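Acta de la reunión mensual del grupo de robótica doméstica Onulus
Febrero. Comienzo a las 18 h, en la sala pequeña.

Se abre la sesión dando las gracias a quienes se conectaron desde casa, y muy en especial a las compañeras de Sidbridge, que habían tenido un día larguísimo y aun así se quedaron hasta el final. El acta anterior se aprueba sin cambios.

1. El fallo de Dzene

Casi toda la reunión se fue en este punto, y con razón. En la última tanda de pruebas en simulación, de 2000 episodios, el planificador Dzene perdió la localización en 18 de ellos y siguió avanzando como si supiera perfectamente dónde estaba. En 2 llegó a chocar con el mobiliario a velocidad normal, sin que saltara la parada de seguridad. En una casa de verdad habría sido un susto serio, y todos estuvimos de acuerdo en tratarlo como incidencia de seguridad, con su ficha y su seguimiento.

El equipo de navegación explicó con mucha paciencia (y se agradece, que a algunos nos cuesta seguir estas cosas) que la parada depende de un valor de confianza que calcula el propio localizador. Cuando este se equivoca con mucha seguridad, la parada ni se entera. Se propone que la vigilancia de choques lea directamente la distancia a los obstáculos, por un camino aparte.

Hubo un rato de charla, muy agradable por cierto, sobre si la culpa es de los escenarios. Desde Sidbridge recuerdan que las habitaciones de Cumutik tienen mucha pared gris y lisa, con pocos puntos a los que agarrarse, y que los objetos bajos y oscuros en medio del parqué son justo los que peor se nos dan. 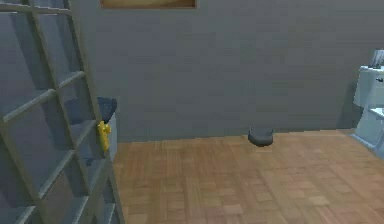

También se comentó que bajar la velocidad máxima taparía el problema sin arreglarlo, aunque como medida provisional a todos nos pareció prudente.

Acuerdos:
- Dzene no pasa al robot físico hasta cerrar la incidencia.
- Navegación prepara la parada independiente y la prueba primero en los 18 episodios fallidos.
- Sidbridge añade 20 variantes de habitación con objetos bajos.
- Velocidad máxima reducida en todas las pruebas mientras tanto.

2. Ruegos y preguntas

Se pide, con todo el cariño, que los registros se suban con el nombre completo de la tanda. Queda pendiente para la próxima reunión la renovación de la licencia de Cumutik.

Se levanta la sesión a las 20 h.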